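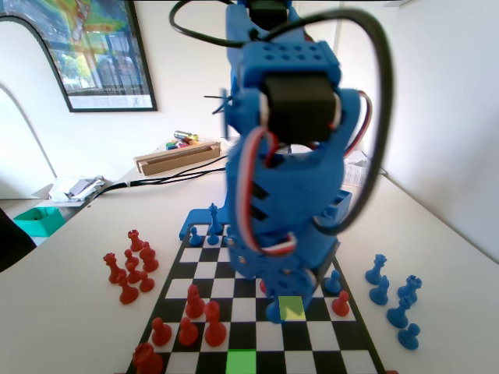 Sonmont Learning Opens Free Study Skills Workshops to All First-Year Students

SONMONT — I'm Tamsin Ferreira, and I run the study center at Sonmont Learning. I've been wanting to write this announcement since spring, so bear with me if I go on a bit!

Starting in October, our self-testing workshops are free for every first-year student in the district. We have 400 places this term. Last year we ran a small version with 50 students, and the waiting list got so long that I stopped opening the spreadsheet before lunch.

So what do we do in there? Mostly we practice remembering things. You read a section, close the book, and write down whatever you can. Then you open it again and see what you missed. It feels awful the first couple of times (I still hate it, and I teach it), but students get used to it pretty fast. We also spread the practice out over several weeks, so you might meet the same biology chapter four or five times before the exam.
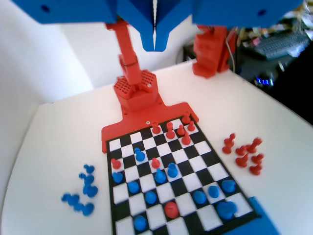
Keisha Kincaid wrote the new workbook, and she tried out every page on her own evening class first. She cut a whole chapter on highlighting after that. "They were coloring in everything," she told me. "I wanted them to put the pen down and try to say it out loud." The workbook is yours to keep, and there's a large-print copy if you ask at the desk.

Clyde Abernathy will lead the afternoon groups and Bronwyn Waaka has the evening ones, which start at 6:30 p.m. in the Begay Building. Groups meet once a week for six weeks. Bring a textbook you're really using in class, plus something to write on. Laptops are fine — paper is a little easier for the drawing exercises.

Parents have been asking if they can sit in. Yes, at the first session, and please come with questions. After that we'd like students to have the room to themselves.

Sign-up is at the front desk or by phone through Tavion Van Dusen in our office, who can also help with bus passes and schedule clashes.

Media contact: Tamsin Ferreira, Study Center, Sonmont Learning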